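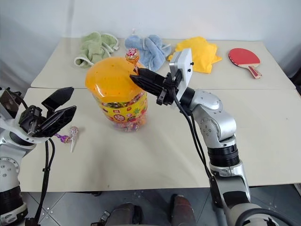 棒を穴に挿すような作業は、手首に力覚センサがないと模倣学習では頭打ちになると思います、デモを増やしても同じところで失敗するだけでは、というコメントを前回の記事にいただきました。すごくいいご指摘で、返信欄に書き始めたら長くなりすぎたので、記事にします。

先に言ってしまうと、私も夏ごろまでは同じ意見でした。うちの双腕機で棒付きキャンディをフタの穴に挿すタスクをやると、ぜんぜん安定しなかったんです。つかむのはできる。持ち上げて容器の上まで運ぶのもできる。そこから先が本当にだめで、棒の先が穴の縁に当たったまま押し込もうとしたり、穴の上でふらふらして結局なにもしなかったり。見ているほうがもどかしくなって、つい手を出したくなるやつです。

ちなみにこのタスク、人間がやると何も考えずに終わります。オレンジ色のドーム型のフタに小さな穴がいくつも並んでいて、空いている穴ならどこに挿してもいい。ところがこの「どこでもいい」がくせ者でした。遠隔操作でデモを集めると、その時の気分で手前の穴に挿したり奥の穴に挿したりするので、同じ位置から始めても正解の軌道がばらばらになります。単純な回帰で学習させると、穴と穴のあいだを狙う方策ができあがります。平均をとったら穴がない場所だった、という教科書どおりの失敗を、自分の机の上で見るとなかなか味わい深いです(当時は笑えませんでしたが)。

拡散モデル系の方策に替えたら、狙う穴が途中で決まらない問題はだいぶ減りました。それでも最後のところが残る。で、ようやく本題のHaltettiです!

Haltettiは、うちのKiltumierというプロジェクトの中で使っている学習の手順の名前です。新しいネットワーク構造ではありません。やっていることは二つだけで、ひとつはデモの中から接触が起きる直前の区間を切り出して、学習時に濃くサンプリングすること。もうひとつは、その区間に入ったら行動チャンクを短くして、観測を見直す頻度を上げることです。

切り出す長さは接触前の2秒にしました。この値はけっこう悩みました。短くしすぎると、棒の傾きを直す動作が区間の外に出てしまって、まっすぐ下ろす動きばかり覚えます。長くすると運搬の動きがたくさん混ざって、濃くサンプリングする意味が薄れる。デモの動画を一本ずつ見ながら、操作者が「狙いをつけ始める」瞬間に印を付けていったら、だいたいの癖が見えてきました。腕の速度がすっと落ちて、手首だけが細かく動き始めるところがあるんです。ここを見つけたときは声が出ました。

接触の瞬間そのものは、グリッパの指令値と実際の開度のずれ、それから関節の追従誤差で判定しています。力覚センサは使っていません。追従誤差はノイズが多いので、これを方策の入力に入れる案は早々にやめました。入れると学習時の誤差は下がるのに、実機では動きがびくびくするんですよね。あくまでデモの区間分けのためだけに使う、という割り切りです。

チャンクを短くするほうにも落とし穴がありました。最初は全区間で短くしてみたのですが、運搬中の動きがぎこちなくなって、棒を持った手が空中で細かく止まるようになりました。観測のたびに計画を立て直すので、前の計画との継ぎ目が目立つんです。なので、運搬中は長いチャンクのまま走らせて、区間判定の小さな分類器が「そろそろ接触」と言ったら切り替える。分類器は手首まわりの画像と関節角だけを見ています。切り替えが早すぎるぶんには害が少なく、遅れると致命的なので、しきい値は低めです。

デモは全部で400本。容器の位置と、机に置くキャンディの位置や向きを変えながら集めました。横倒しのもあれば、棒が手前を向いているのもある。包み紙の色も紫やオレンジやピンクといろいろです。透明な容器は深度がまともに取れないので、うちは早い段階で深度画像をあきらめてRGBだけにしています。中に包み紙がぎっしり見えているせいで、最初の方策は容器の中のキャンディに手を伸ばそうとしたことがありました。気持ちはわかる。

結果です。学習に使っていない配置で12回試して、成功は11回でした。サンプリングの重み付けだけを外した条件、チャンクの切り替えだけを外した条件も同じ配置で試していて、どちらも目に見えて落ちます。面白かったのは失敗のしかたが違うことで、重み付けを外すと狙いそのものが甘くなり、切り替えを外すと狙いは合っているのに、ずれに気づくのが遅れて縁を押し続けます。役割がきれいに分かれていて、これがいちばん嬉しかった結果です。成功率の数字より、こっちを人に話したくてしかたがない。

残った一回の失敗は、棒を握る位置が先端に寄りすぎて、挿す前に指がフタに当たったものでした。これは接触前の区間をいくら濃くしても直らない種類の失敗です。つかむ段階で、あとの作業を見越した位置を握らないといけない。もう片方の腕を使って持ち直す動作を入れる手もあるのですが、デモを集める手間を考えると迷っています。

試行回数が少ないのは承知しています。この回数で条件ごとの差をどうこう言うのは危ないので、数字は目安と思ってください。それと、棒が少ししなることに助けられている可能性はかなり高いです。硬い金属のピンを公差の厳しい穴に入れる作業で同じことができるとは、私も思っていません。コメントをくださった方の言う「頭打ち」は、そういう作業ではたぶん本当に来ます。センサなしでどこまで行けるのか、境目を見つけるのがこれからの楽しみです。

2月にZurkussteadである小さな研究会で、このあたりをまとめて話す予定です。それまでに、比較用としてMadiganの手順(失敗したところから人が引き継いで追加デモを取るやり方です)も同じタスクで回しておきたい。引き継ぎのデモは接触付近に自然と集まるはずなので、Haltettiの重み付けと効き方が似るのか、組み合わせるとさらに伸びるのか、予想がつきません。予想がつかない実験の前の晩がいちばんよく眠れない。

区間の印付けに使ったスクリプトは、変数名がひどいので直してから公開します。

2024年11月18日 文:Kiltumier開発日記 管理人

コメント

通りすがり
前回コメントした者です。記事にしていただいて恐縮です。チャンクの切り替えを外したときに「縁を押し続ける」というのは、まさに私の手元で起きている症状でした。センサを買う前に試してみます。

管理人
ありがとうございます! しきい値を低めにするのだけ、ぜひ最初からやってみてください。私は高めから始めて遠回りしました。

修士二年
穴の一部がすでに埋まっている状態でも試しましたか。空いている穴を選ぶところが気になります。

管理人
デモには入れていますが、評価ではきちんと条件を分けていません。次にやります。埋まり具合を変えた配置表を作り始めたところです。

匿名
分類器が接触区間と通常区間を行ったり来たりすることはないんでしょうか。うちはそこでがたつきました。

管理人
あります、あります。一度接触区間に入ったら、グリッパを開くまで戻さないようにして逃げています。かっこ悪いですが効きました。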